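Stikunura Regional Library Service
@stikunuralibraries
Jul 20, 2026

1/ The Stikunura Regional Library Service has adopted a revised borrowing policy for all branches. This thread outlines the principal changes. The full policy is available at every service desk and on our website.

2/ Overdue fines on children's and young adult items have been abolished. Fines on adult items will cease in December. Charges for lost or damaged items remain in place and will continue to be set at replacement cost.

3/ The standard loan period is now six weeks for books and audiobooks. Magazines, DVDs and items on the new release shelf may be borrowed for 19 days. Renewals are automatic unless another member has placed a reservation.

4/ Members may hold up to 70 items at one time. Members of the home library service are exempt from this limit. Their deliveries will continue on the usual fortnightly schedule.

5/ Reservations will be kept for six days after notification. Members who are unable to collect within that period should contact their branch to arrange an extension.

6/ The Rirkarell branch has new opening hours. It will open from 9 am to 6 pm on weekdays and from 10 am to 1 pm on Saturdays. The after-hours return chute on the eastern side of the building is accessible at all times.

7/ The Falcão Room at the central library is again available for hire by community groups. Bookings made by registered charities attract no fee. Applications must be lodged in writing and should state the expected attendance and any furniture required.

8/ Catalogue searches and reservations are now handled through Isik, which replaces the previous online system. Existing card numbers remain valid. Members will be asked to choose a new password at their first login.

9/ "The revised policy reflects what members told us during consultation, particularly families who had stopped borrowing on account of outstanding fines," said Aisling Ó Flaithearta, Manager, Library Programmes.

10/ Programme enquiries for all age groups may be directed to your local branch.

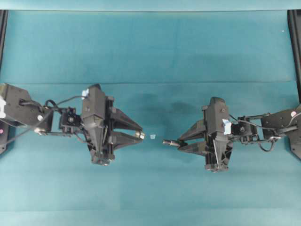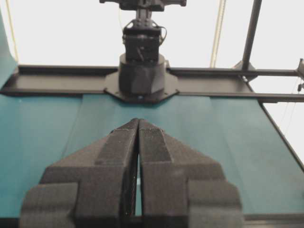
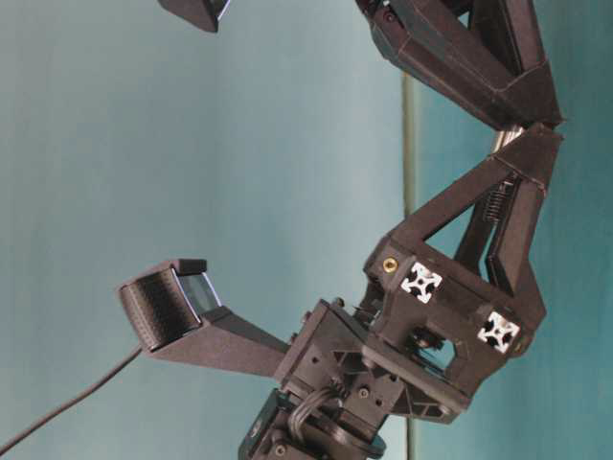 11/ Questions and feedback

Written feedback on the policy may be submitted at any branch or through the contact form on our website. Submissions are acknowledged within six working days. Members who require the policy in large print, or in a language other than English, are invited to speak with staff.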